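Bunting library evening series
Notes for talk 4: Reading old household account books
Slides are numbered in the margin of the printed copy. Skip 6 and 7 if we start late.

Opening. Thank the library. Mention that the handout is on the back table and that it has the abbreviations list on it. Ask who has an account book at home. Wait for hands.

Start with the Drelledel book. It covers one farm household and was kept by two people, first the mother and then a daughter-in-law. The handwriting changes partway through, in October, and so do the habits. The mother wrote down every purchase on the day. The daughter-in-law saved them up and entered them at the end of the month. Anyone using the second half to date a purchase will be wrong by up to four weeks.

Slide 2. What a page looks like. Left column is the date, then the item, then the seller, then the amount. Many books leave out the seller. Point out the cross mark beside some lines. In this book it means paid. In the Drusano store ledger the same mark means the entry was carried forward to another page. Always work out the marks for each book separately. 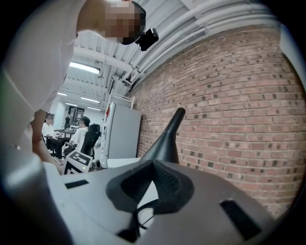
By Kenna MacLeish
January 13, 2022

Slide 3. Credit. Most rural families did not pay at the counter. The store kept a running account and the family settled after harvest. This means the home book and the store ledger will show different dates for the same sack of flour. Read out the two entries. Pause so people can find them on the handout.

Slide 4. Barter. Eggs and butter show up as credits. The price given for butter is the store's price, and it was usually lower than what the store charged for it. Someone will ask if this was fair. Say that the books do not tell us what people thought, only what they agreed to.

Slide 5. Things that are missing. Food grown at home does not appear. Neither does most work done by children. A book with no vegetables in it does not mean a family that ate none. I have seen this mistake in print more than once.

Slides 6 and 7. Indexing. The Drusano ledger has 704 pages. I indexed the first 200 and got more than 3000 lines, so I stopped and switched to names only. Recommend names only for anyone starting out. Use a spreadsheet, one row per entry, and keep the original spelling in its own column. Kandow is spelled four ways in this ledger and it is one family.

Slide 8. Care of the books. Clean hands, no gloves, pencil only. Do not press the spine flat to get a better copy. No tape. If the cover is loose, tie it with flat cotton tape and leave it alone. Keep it out of the attic and the basement.

Slide 9. Where to take a book you can't keep. The library will accept copies as well as originals. Bring whatever you know about who kept it, even if it is only a first name.

Questions. The talk should run 60 minutes with questions included. If nothing comes up, go back to slide 2 and ask what people think the small circle next to the shoe entry means. I don't know the answer.

Collect the sign-up sheet before packing up.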